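Occupational Skills, Unit 2: Form boards and peg fitting
Handout by Cristóvão Guerreiro

Read these notes before the practical. Bring a pencil and the record sheet from October.
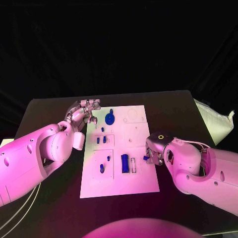
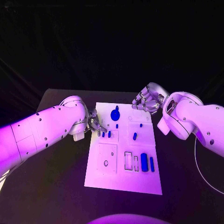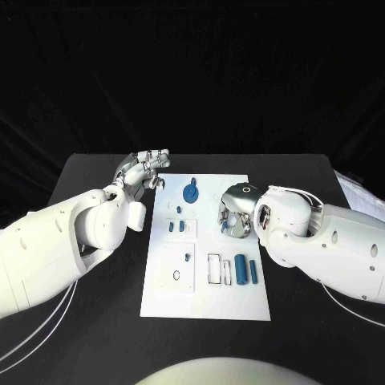
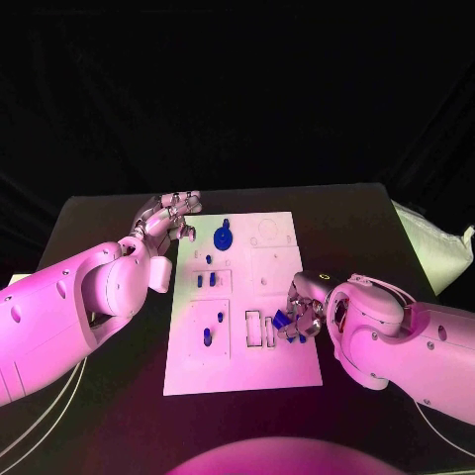
A form board is a flat panel with holes and recesses, and a set of loose parts to put in them. It tests how well shape, size and direction are judged together. Boards are usually laid out so that the easy parts come first to the eye. A big round part near the top edge, like the blue one on the white board, is found at once and makes a good landmark when you give directions. Small pegs are harder. They have to be upright before they go in, and a peg picked up sideways must be turned on the way.

Before you start, lay the board portrait-wise on a dark, plain surface. Pale boards show up well on it and the engraved outlines are easier to follow. Keep the table clear of spare parts.

Scoring is on the Foson sheet. Give 2 marks for a part fully seated and 1 for a part in the right hole but not pushed down. The full set is worth 144. Write down the order in which the parts were placed, including wrong tries.

Arnaldo Falcão's chapter on grip is on page 196 of the course reader. Read it up to the section on pinch and key grips.

Return boards to the Breller cupboard with all pegs bagged.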